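Home About Classes Prices Contact

About Walura Cookery School
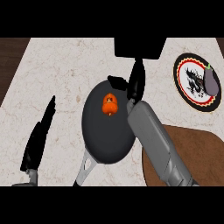
Started by Beril Dursun and Necati Ekinci, 2 friends, one kitchen above the old Değirmenci bakery. Evening classes mostly, 4 a week, up to 335 learners a year now. Turkish home cooking, breads, basic knife work. No experience needed, aprons provided. Beril does the breads, Necati evrything else. Vegetarian? Tell us when you book. New term starts January, places going fast so dont hang about.

Contact us | © Walura Cookery School | Back to top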